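Work to replace the water main between Itby and Trostden will start in July and is expected to take up to 2 years, the water company Bárány has said.

The pipe serves 3958 homes and has burst twice since last winter. On the second occasion the pumping station at Havuneck had to be shut down overnight, and 1384 homes were left without water until late morning. Bottled water was handed out from the school car park in Trostden.

Miklós Pálfi, who is in charge of the work for Bárány, said the old iron pipe had been patched too many times to be worth saving. "We could go on digging up the same stretch of road every few months, or we can replace the lot," he said. "People have been patient, and we know the next part will try that patience a bit more."

The first section to be dug up runs from the Itby crossroads to the bridge. Traffic lights will be in place there day and night, and buses towards Havuneck will use the lower road. The stop outside the chapel will be closed while the trench is open.

Residents will get a card through the door before their supply is turned off. Most cuts should last a morning. Anyone who needs water for medical reasons is asked to tell the company beforehand, so that a supply can be brought to the house.

Bills will not go up to pay for the new main, Mr Pálfi said. Shops that lose trade during the work can ask for help with their costs, and forms are available at Trostden library.

Households are also being asked to run the kitchen tap until it is clear after each cut, and to hold off washing clothes until then.
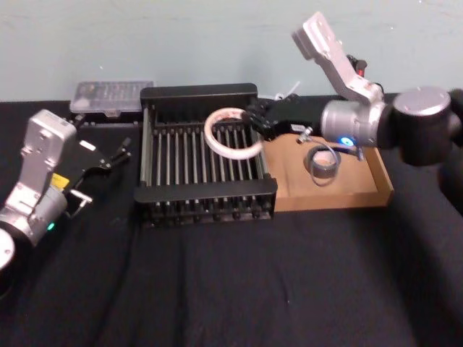
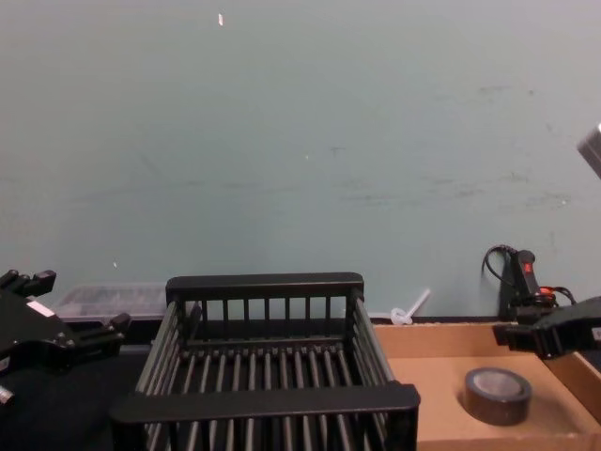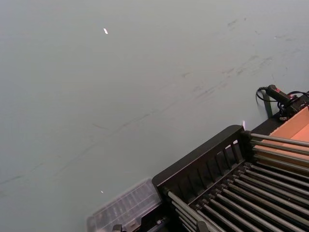
A black dish rack, centre picture. Plans for the new main can be seen at Trostden library.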